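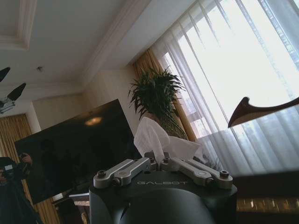
Vanirell gripper add-on, worth it for light stuff?

Posted in: Arms, Grippers & Kits

stavo_jocelyn
So I've been going back and forth on the Vanirell soft-pick package for weeks and I finally want to hear from people who own it. It's the $496 one, with the tuning software and the year of support. Picture up top is tissue handling on a parallel-linkage gripper (GALBOT printed on the housing), and that kind of job is exactly what I'm after. Tissues, napkins, thin packing paper. My boxes and cups are fine already, it's the floppy stuff that kills me. Anybody running it daily?

efren_t
Daily since December! I do napkin folding demos for a hotel supply place and the force tuning is the good part. You get a slider for closing speed and another one for how hard it squeezes, and you can save presets per material. Took me one evening to set up. I'd buy it again, no question.

mets_mangubat
Gonna disagree with Efren a little. I had the package for 22 days and sent it back. Picking up one tissue, sure, any decent gripper can pinch a tissue if you go slow. Try getting ONE off a stack. I logged 127 tries and got doubles on way too many of them. The software is nice but it's a slider on top of stuff my arm's own controller already did.

efren_t
Were you on the old firmware though? The doubles thing got a lot better for me after the spring update. Also what fingertips? The bare metal ones are rough for stacks, I put the rubber pads on mine.

mets_mangubat
Old firmware, stock tips, yeah. Pads are extra, right? That's kind of my point. Price on the page isn't the price.

janelle.m
Pads are extra, they come in a set from Jovau and they fit fine with a bit of filing. Agree it's annoying.

What I like in the pic is the way the tissue is held right between the inner tips with the rest of it sticking up free. When I grab too deep mine gets all bunched into the linkage and then I'm picking lint out of the joints with tweezers lol

stavo_jocelyn
Ooh okay, lint. Hadn't thought about that one. How often are you cleaning?

janelle.m
Every 4000 cycles or so if I'm being good. More with cheap tissue, that stuff sheds like a cat.

dindo_tagle
Ask them for the trial before you pay. Mine was two weeks and they didn't push me when I said no. I went with no add-on at all and wrote my own presets, but I like doing that and I know plenty of folks don't.

stavo_jocelyn
Didn't know there was a trial! Emailing them tonight. Eduardo, if you still have that log of the stack tries I'd love to see it.

mets_mangubat
Sure, I'll DM you the spreadsheet. It's ugly, ignore column F.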